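Home | Threads | Notes | About

Amado Sarmiento
A few posts on fasting, as I've been asked about it since May.

1/ Our church in Kilthorpe has kept a monthly fast for as long as I've been there. Last month a visiting speaker told us a fast only "counts" if it's water only and lasts three days. I can't find that in the Bible.

2/ Jesus says "when you fast", so he expects it. He gives no length. What he does say in Matthew 6 is to wash your face and keep it between you and the Father.

3/ Isaiah 58 is harder reading. The people fast and quarrel in the same day, and God asks why they aren't feeding the hungry.
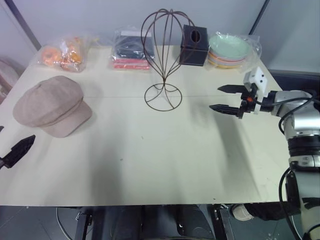

4/ Daniel gave up meat, wine and rich food for three weeks. Esther's people took no food or water for three days. Both are in Scripture and neither is given as a rule for the rest of us.

5/ Eduardo Policarpio preached on this years ago and I still have my notes. He told anyone with diabetes to eat breakfast and come to the prayer meeting anyway. One man there was 83 and needed to hear it.

6/ What we do now: skip lunch, pray for 19 minutes (long story), put the lunch money in the food bank tin. Some people give up their phones as well – that's up to them.

7/ If you're on medication, ask your doctor first. I'll do Acts 13 next.

Last updated: May

Recent threads
Tithing on a small wage
Who were the Bereans?
Reading Psalm 90 aloud
Praying when you're tired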